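4.2 Shopping and ornaments in the same room

Of the 285 households in the Ludstead survey, 39 kept at least one ornament on furniture meant for something else. We were delighted by how often a rabbit came up! Figure 3 shows everyday shopping in a yellow basket near a two-tier shoe rack, and a purple rabbit with a flower on its head.
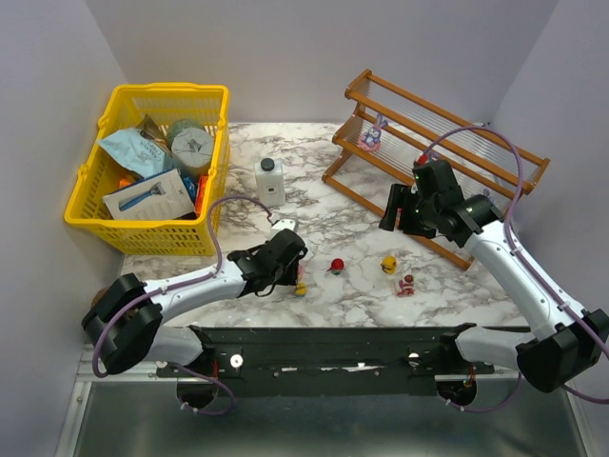
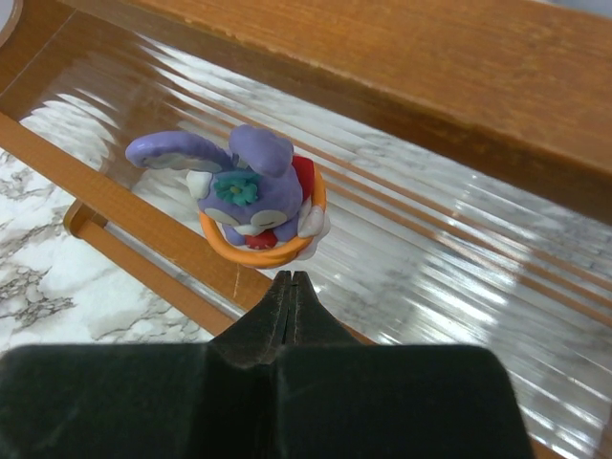

Figure 3. Household goods and rack (first); rabbit figurine (second).

Neville Horrocks, commenting on a draft of this section, felt that we had made too little of the shoe rack, and that any shelf at hand height will gather small treasures well before it gathers shoes. We take up his point in Section 5.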